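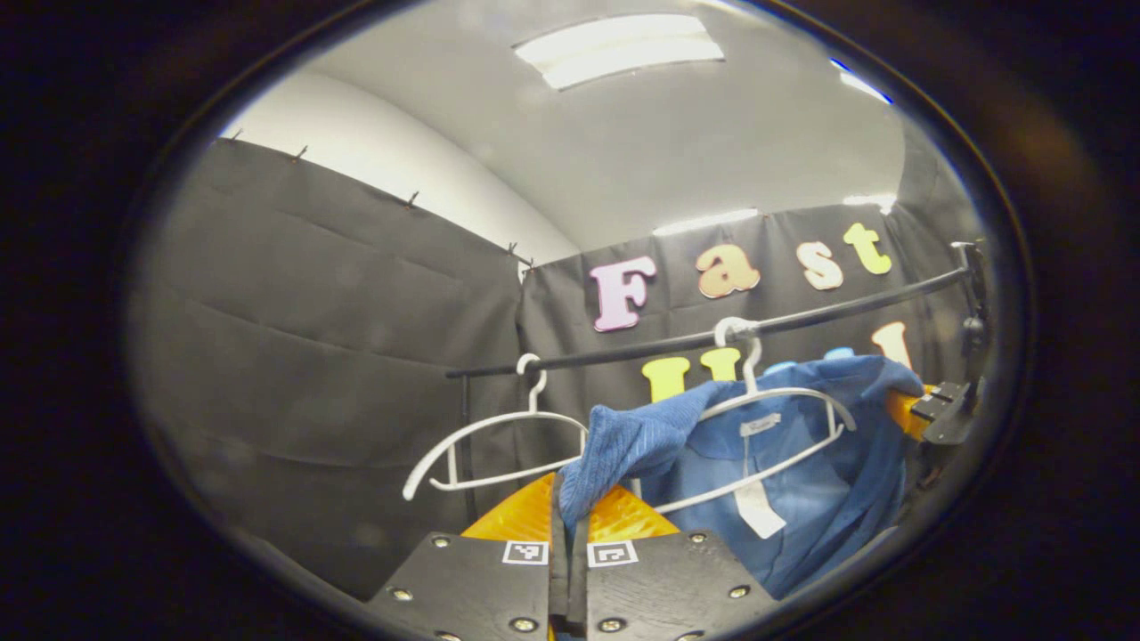

By Ionuț Matei
Posted 26/06/2021

Hanging Shirts and Knits: Your Questions

I love a good clothing rail. Ever since I gave up on my overstuffed dresser and put my everyday clothes out where I can see them, people have been writing in with questions, and after 131 emails it seemed only fair to put the answers in one place! Most of these are about shirts, collared knits and the plain plastic hangers so many of us own. If yours isn't covered, the contact form still works.

Do plastic hangers ruin shirts?

No! A plain white plastic hanger with sloping shoulders is fine for nearly every shirt you own. Trouble starts when the hanger is the wrong width. If the ends poke out into the sleeves you'll get those little bumps that make you look like you're wearing somebody else's shoulder pads. If it's too narrow, the fabric slumps over the ends and you get a crease on each side. You want the end of the hanger to stop just short of the shoulder seam.

How do I get a collared knit onto the hanger without stretching the neck?

My favorite question, and I get it constantly. Please don't shove the hanger down through the neck. Undo the buttons if there are any, then bring the hanger up from the bottom hem, hook first, until the hook comes out through the collar. Settle one shoulder, then the other. Pull gently on the side seams to even things out - not on the cuffs or the ribbed edges, which stretch out and stay that way.

Some people lay the shirt flat on the bed first and slide the hanger in there. It's slower, but if you're new to this or you have sore hands it is so much easier.

What is the lower crossbar for?

Pants, scarves, a folded sweater, whatever you like. I use mine for heavier knits: fold the sweater in half lengthwise, lay it over the bar, and the weight hangs from the middle. The bar also keeps the hanger from flexing under a damp shirt. Hangers without one are lighter and a bit cheaper, and they're perfectly good for T-shirts.

Should I hang knits at all? My mother says never.

Your mother has a point about the heavy ones. Chunky wool and anything long and loose should be folded. A light cotton knit, a polo or a ribbed shirt does very well on a hanger as long as it isn't soaking. I have blue ones that have lived on the rail for years and look lovely.

If you're unsure, hang it for a week and measure it against how it was before, collar to hem. Grown? Fold it.

Which way should the hooks face?

All the same way, and for me that's with the open end toward the wall. You can lift a whole armful off in one go, and nothing snags. I'll admit that a couple of readers face theirs the other way and swear by it, and one very determined person in the comments alternates. As long as you're consistent you'll be happy.

How much space do I leave between hangers?

More than you think! A finger's width for shirts, two for anything thick. If you have to push clothes apart with both hands to get something out, the rail is too full, and you'll find yourself wearing the same things off the near end every week. (I did this for an entire winter.)

I also like to keep an empty hanger or two on the rail beside the clothes. When a shirt comes out of the wash there's a place waiting for it, and it doesn't spend three days on the back of a chair.

Do I take the paper tags off before I hang new clothes?

I leave them on until I've tried the shirt at home, with the pants I plan to wear it with and in daylight. After that, off they come, the same day. Snip the little plastic loop with small scissors and hold the fabric away from the blades. Yanking is how you get a hole in a brand-new knit, and it will be right at the front, believe me.

The sewn-in label at the neck is a different matter. Read it before you do anything else, and if it itches, take a photo of the washing instructions before you unpick it.

My rail isn't level. Does it matter?

A slight slope looks charming until everything slides down to one end. Check the bracket first. On a rail that clamps to an upright post, the fitting can loosen over time and the bar tips little by little. Take the clothes off, loosen the fitting, set the bar with a spirit level, and tighten it again. Then go around and do the other end too. Mine gets checked every January, when I swap my sweaters around.

If the bar is bowed in the middle, that's weight, and no amount of tightening will fix it. Move the coats somewhere else.

Which rail do you have?

I started with a Cendley, the narrow black one, and it was great for shirts and a bit wobbly for anything more. Now I have a Pulivier with a thicker bar. I've had no problems with it, though the instructions were a puzzle. For small things I use Bindico boxes on the floor underneath - socks in one, belts in another.

Is a black rail harder to keep clean?

It shows dust, yes. A damp cloth once a month does it. I do like the way pale hangers look on a dark bar, and it's much easier to spot the empty ones when you're half awake.

What order do you hang things in?

By type, then by color. Shirts together, light to dark, then knits, then jackets. Malabanan, my old tailor's shop, sorted finished work by sleeve length, and I tried that for a while because it looked so beautiful, but I could never find anything! Color works for my brain. Try one order for two weeks before you change it.

Can I dry shirts on the same rail?

Sure, if you give them lots of room and keep them away from dry clothes. Button the top button so the collar keeps its shape, smooth the placket down with your hands, and turn up any sleeve that's twisted. Put a towel under the rail the first time. You may want to wipe the bar afterward as well, especially near the screws.

Where do I find the old hanger post?

It's in the archive under Closets, along with the readers' photos. Somebody asked if I could bring back the printable label sheet for storage boxes, and it's there now too, in both sizes.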